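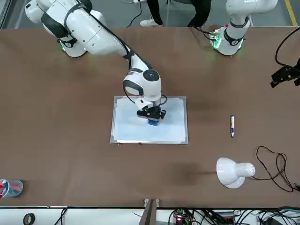

Progress report, Kudton evening classes, second period

Sent to the Skisden Fund on 14th January

In this period we gave reading and writing classes to 77 adults in Kudton. In the first period there were 53, so the growth is bigger than we planned. Most of the new learners came in November, after the packing plant changed its shifts and people were free in the evenings.

We now have four groups. The beginners' group is the largest and it is also the slowest, because some learners never went to school in any language. I moved two lessons on filling in forms to the spring, and I ask the Fund to accept this change.

The money is spent as in the budget, except for the line for books. There we have 441 dollars left, as the second workbook is still not printed.

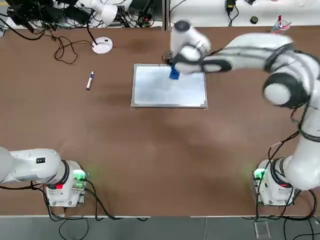 Will the late workbook stop the classes?

The teachers use copied pages from the first workbook and short texts they write themselves, so all groups continue on the usual evenings. We expect the printed books before the spring term.

Attendance was good until the holidays and weaker after them. The beginners missed more lessons than the others. We began to call each person who is absent two times in a row, and several have returned.

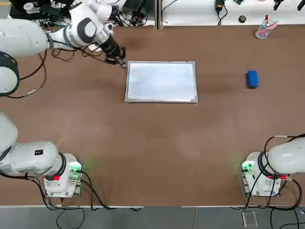 Sowmya Warrier wrote to me that the calls are useful but take her whole free afternoon, and she would like them to be counted as paid hours from the next period. I agree with her and will put it in the new budget.

Veronika Farkas
Class coordinator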